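7 July 2025

Kitchen day, finally. I have been promising myself a proper go at the sink end of the kitchen for ages, and this morning I ran out of excuses, so up I got, coffee in hand, radio on, sleeves rolled. I love that long white counter to bits but wow does it show everything. One crumb and the whole room looks lived in!

The corner by the sink, pink plate and gray cup included, is in the first of these two.
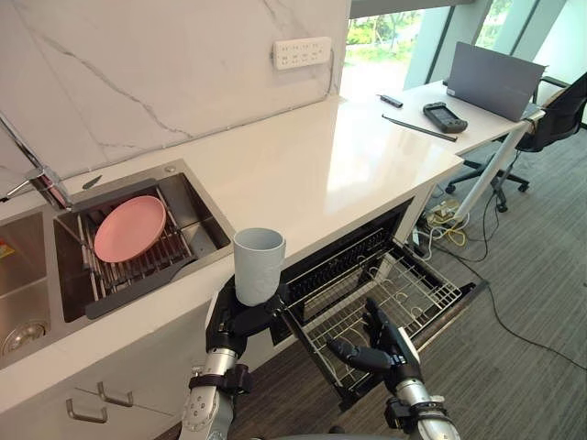
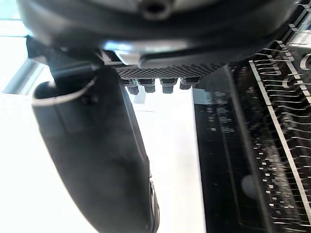

The sink, or why I changed my mind about the rack

I was so against the roll-up rack when we got it. I wanted one of those big two-story ones with the cutlery basket on the side, and Anil Shenoy (upstairs, opinions on everything, very good at shelves) told me I'd regret it because it would eat the whole counter. He was right and I have told him so, which I now regret a little. The roll-up one goes over the right-hand basin and I can still use the left one for washing, and when I want both basins I just roll the thing up and stick it in the drawer.

Today I took it off and scrubbed between all the bars with an old toothbrush. It took forever. There's a sort of chalky line that builds up where the bars meet the edge, and vinegar gets it if you leave it long enough, so I left it and went and did the spice shelf. Then I forgot about it and did the fridge door too. By the time I came back it practically wiped clean on its own.

There's still that little yellow and red label stuck inside the left basin. I've been meaning to peel it off since January. I got one corner up with my thumbnail today and then lost interest, so it lives there a while longer.

Cups and plates

I am down to one pink plate. There were more, I'm sure of it, and I think a couple went to my sister's with cake on them and never came home. It's the perfect size for toast and I reach for it before any of the others, so it spends its life going from the table to the rack and back again. I looked up the Pemlow website to see if they still make them and they do, but the color is called something else now and looks more like salmon to me. I wrote down the order line anyway, 236 was the number, in case I get brave.

The gray cup is a different story because I have never liked a cup so much. Nice smooth matte sides, fits my hand. I use it for water, and for pens once when I was desperate, and for measuring rice, which drives everybody crazy because then nobody can follow my recipe. One cup of rice, yes, but THAT cup.

I pulled all the mugs out of the cupboard while I was at it and had a good hard look at them. Five went in the box for the charity shop. I almost kept the one with the chip and then I remembered I've almost kept it every single time. Gone! The cupboard door closes without a shove now and I keep opening it just to close it again.

The counter

Wiped it all down twice, the second time with a dry cloth, otherwise you get streaks when the sun comes in at the window. The splashback too, all the way along and carefully around the outlets with a barely damp cloth. I like the gray veins in the marble more than I did at the start. I used to think they looked like dirt and I'd go at them with the sponge.

My rule for this week is that only things in use get to stay out. I know how that goes. Last time it lasted until the mail came. But I've given the mail its own basket by the front door (a Wusum one, nearly 20 dollars, more than I wanted to pay for a basket) so maybe this time.

The small dark knife is the other thing I have to sort out. It always ends up on the back rim behind the basin, and it should go in the block with the rest. I've asked. I've also done it myself, plenty of times, so I can't be too high and mighty.

Still to do

Oven. Not today, don't even look at me. The two drawers under the sink end, where I suspect there are three garlic presses. New sponges, and I want to try the Prillimari dish soap that Anil swears by, the lemon one. Descale the kettle.

Ate dinner late, just eggs and the end of the bread, and washed up right afterward like a person with habits. Feet hurt. Going to bed with my book.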